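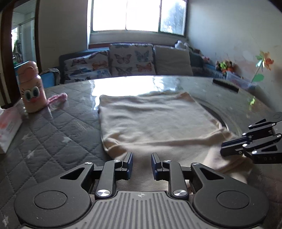

Folding is mostly changing your mind, according to Kumiko Hayashi, and a machine that only ever sees the tidy version will learn to be baffled by everything else. She said so in the first week of the Celtcombe trial, and Sternico has been repeating it to visitors ever since, generally without crediting her. We are pleased to put that right in a press release.

**Sternico opens Feltar, a cloth-handling programme taught in people's homes**

CELTCOMBE, June. Sternico today announces Feltar, a set of demonstrations and training tools for teaching two-armed robots to deal with cloth. The demonstrations come from people holding a pair of grippers in their own hands and doing the job themselves, at their own tables, with the family's belongings left where they were.

The first release holds 2,854 demonstrations, recorded by 18 people. Of these, 552 contain what our annotators call a recovery: the person loses a corner, picks up two layers instead of one, or gets most of the way through and starts again. Our original plan was to throw these out. We had a folder ready for them and everything.

"We spent the spring asking people to be neater," said Haruna Iwasaki, who leads the programme. "Then we trained on the neat ones, and the robot folded beautifully until the cloth slipped, at which point it went on folding the air. It was very confident about it. We stopped asking people to be neater."

**How the teaching is done**

Each demonstrator works with a gripper in each hand. The fingers open and close as the hand does, and a camera on the gripper records what the gripper is up to. There is no robot in the house, so there is nothing to bolt down and no one has to move the sofa. A session can be stopped for a phone call, and a good many were.

Sternico also teaches by remote control, using its test robot, Sebastian. An operator sits at a desk with two handles and Sebastian copies the movements from across the room. This suits heavier jobs and anything near a hot surface. For cloth it proved slow. Operators could see a fold well enough but could not feel when the fabric had gone tight, and Sebastian has so far pulled one tea towel into a shape Sternico does not intend to publish.

The hand-held method gives that feel back to the person doing the work. Demonstrators tug, pause and shift their grip much as they would with bare fingers, although the grippers are bigger than fingers and most people spend their first session apologising to the cloth.

"The ordinary table matters more than I expected," said Akihiko Nishimura, who runs training. "Shiny covers, light from a window, somebody's bottle at the far end. In the lab we had a matt grey bench and excellent lighting, and we had taught Sebastian to fold on a matt grey bench in excellent lighting."

**What Feltar does not do**

Feltar covers small flat items: cloths, towels, napkins and pillowcases. It does not cover shirts. It does not cover fitted sheets, and Sternico would like to thank the many people who have asked. Two of our demonstrators tried a fitted sheet on their own initiative. The recordings have been kept for reasons of morale.

Speed is modest. Sebastian folds a hand towel more slowly than anyone on the staff, including those who had to be shown how. Sternico makes no claim that a household robot is on its way to your home, and any headline to that effect will be your own work.

**Availability**

Research groups can apply for the demonstrations and the training tools from this month. The grippers are not for sale separately, but Sternico will lend pairs to groups that agree to share what they record, recoveries included. Applicants should say what sort of cloth they plan to use. "Various" has been tried and will be sent back.

A demonstration for press will be held at the Celtcombe workshop at 2 p.m. later in the month, with Sebastian folding and Hiyori Yoshida on the stop button. Guests may bring a cloth from home, clean, please. Places are limited by the number of chairs.

**About Sternico**

Sternico builds tools for teaching robots by demonstration. It is based in Celtcombe, above a shop that sells curtains and has been very patient about the questions.

**Press contact:** Tomoyo Tamura, Sternico press desk, Celtcombe. Interview requests and the date of the demonstration are handled by the same desk.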